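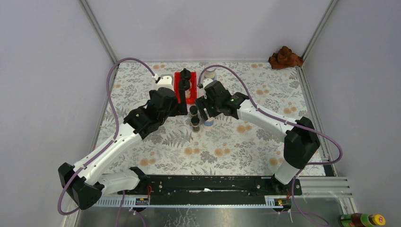 Plollulis Composting Toilet System, Model 157

The Plollulis 157 is a waterless composting toilet for field stations, trail shelters and residential outdoor schools. It separates liquids at the seat and holds solids in a ventilated chamber beneath the floor. No sewer or septic connection is needed.

Specifications
Chamber volume: 678 liters
Chambers per unit: 2, used in alternation
Vent fan: 11 W, DC
Power: solar panel and battery, or building supply
Floor clearance: see installation sheet

Operation
One chamber is in use while the other rests. When the active chamber reaches the fill line, close its slide gate, open the second gate and move the seat insert across. Add one scoop of dry wood shavings after each use. Sawdust from treated lumber must not be used.

The fan runs continuously. If it stops, the passive vent will carry some air, but odor control is reduced and the fan should be replaced promptly. Clean the insect screen at the start of each season and again in August - blocked screens are the most common cause of service calls.

Siting
Install on level, well-drained ground with rear access to both chamber doors. Local rules on liquid discharge and on the use of finished compost vary by county. Check with the permitting office before ordering.

Options
Haque leachate tank, with level float
Buvus insulated chamber jacket for cold sites
Ramp and grab bar kit
Classroom cutaway panel, clear, for teaching use

The cutaway panel fits the left chamber door only and must be removed before the chamber is emptied.

Ordering
Units ship in two crates - seat assembly and chambers. The fan and battery are packed with the seat assembly. For site drawings and current lead times, contact Tudor Moldovan at the Musisance office.

Specification sheet revised 15/06/2019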